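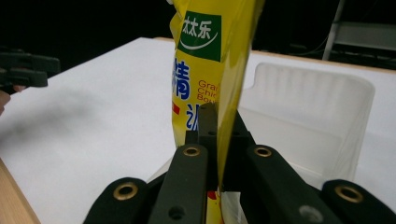
In Defence of the Packet

By the author of the Vadis Street pantry column
January

Every summer somebody gives me a set of matching jars. They're lovely, they have bamboo lids, and I know exactly what I'm meant to do with them. I'm meant to cut open everything in my cupboard, pour it out, and stand back feeling like a calmer sort of woman.

I did it once. I bought a set from Sotetti - 200 dollars, and I'm still cross - and spent a whole Sunday-ish sort of afternoon decanting. By the end of it I had a shelf of beige powders. Chicken stock powder, it must be said, looks a lot like three other things when you take it out of its bag. I put it in a custard. The custard was memorable.

So I've gone back to packets, and I want to stick up for them. A good packet is loud. Chicken bouillon comes in yellow, and my hand knows that yellow before I've got my glasses on. I can't read the big blue character on the front of the bag and I don't need to, I'd spot it across the shop. The instructions are on the back, so is the date, and when it's empty it weighs nothing and goes in the bin. Try that with a jar!

What I do now is much lazier. I have a few clear plastic trays, the open kind, and the packets go in those. Soup things in one, snacks in another, and a third for whatever my kids have opened and abandoned. The tray slides out, you have a rummage, it slides back. Once a month or so I clear the table, put the white board down so I can see the crumbs, and go through the lot.

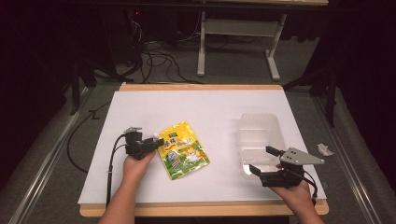
Snack packet and clear tray, on the white board.

It takes me 7 minutes a tray if I don't stop to eat anything. Anything soft or stale goes, anything nearly finished moves to the front, and the little scraps of paper that seem to breed in there get thrown out as well.

My sister-in-law says it looks messy, and fair enough, it does. Shiny crinkled bags will never line up like jars. But I've come to like a cupboard that looks like people eat out of it. I can see what's there, the kids can find the rice crackers without calling out to me, and I haven't ruined a custard since.

The jars went to the op shop, bar one. It's full of clothes pegs.

Contact: the pantry desk at Vadis | © Vadis, all rights reserved | Back to top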